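From: Babita Katiyar
To: Flurnthorpe Kitchen Growers list
Date: 18 May 2019
Subject: Re: Carrots, dehydration temperature and the Stirner trays

Pramila Chaturvedi wrote:
> I have tried drying carrot coins at 80 all the way through and they
> come out hard at the rim and leathery in the middle. After a month in
> the jar half of them had softened. Is it the slicing or the heat?
> Also, does blanching matter if I only want them for soup?

Pramila,

It is mainly the heat. At 80 the outer layer sets before the core has given up its water, and the remainder then has to pass through a skin that barely lets it. In the jar the moisture evens out again and the coins go soft. Drop to 60 or below and accept a longer run.

Slicing matters as well. My April batches were cut at 4 mm on the Dhillon mandoline and at whatever I managed with a knife. The knife-cut lot dried unevenly in every tray. If you have no mandoline, grate them coarsely. Grated carrot is fine for soup and dries faster than any coin.

On blanching: yes, even for soup. Unblanched carrot keeps its colour for a few weeks and then fades and starts to smell of hay. Steam until the slice bends without snapping, cool in cold water, drain, and blot on a cloth before loading.

Yield, for planning. One crate of Lonska gave me 204 g dried after topping and peeling. Weigh the trays before and after and write it on the lid. I stop when two weighings an hour apart agree.

Conditioning: fill the jar two thirds full, close it, and shake once a day for a week. If anything sticks to the glass, the lot goes back in. This is the step most people on the list leave out, to judge from the 47 messages in the archive about mould.

An air fryer will do a small batch if its lowest setting is low enough. Many are not. Check with an oven thermometer before trusting the dial, and keep to a single layer. For anything above one basket the Stirner trays are less trouble. Spare mesh for those is still to be had from the shop by the bridge in Flurnthorpe, cut to size if you bring the old one.

Peelings do not dry well and go in the stock pot here.

Babita
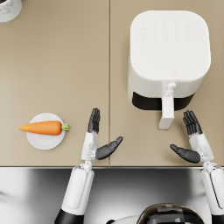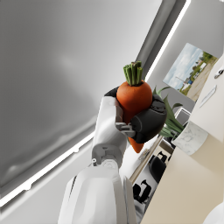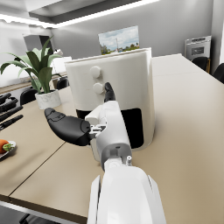
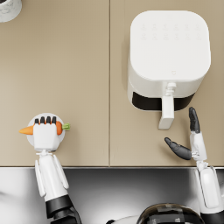 Attachments (4): kitchen renders, carrot and air fryer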